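From: Despina Pavlović
To: the Sakisari still life list
Date: 2019-10-01
Subject: Re: gray for the background

Greer MacLeish wrote:
> I mixed the gray from black and white again and it
> looks dead next to the fruit. What do you use?

Dear Greer,

I stopped using black in August. I mix ultramarine with burnt sienna, then white, and I let one side stay a little more pink.

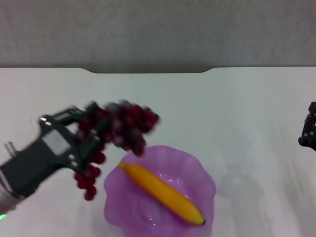
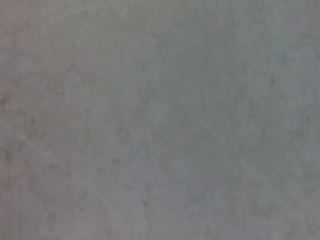
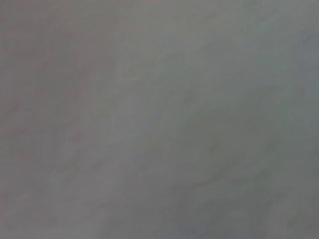

Please wait until the first layer is dry before you decide - my last one needed 9 days. For dark red fruit I would keep the gray cool near the light. Ewan Cairns prefers a green gray, but he paints mostly pears.

Does anybody still have the Pimance paper, the 28 cm size? I need 13 sheets.

Greetings,
Despina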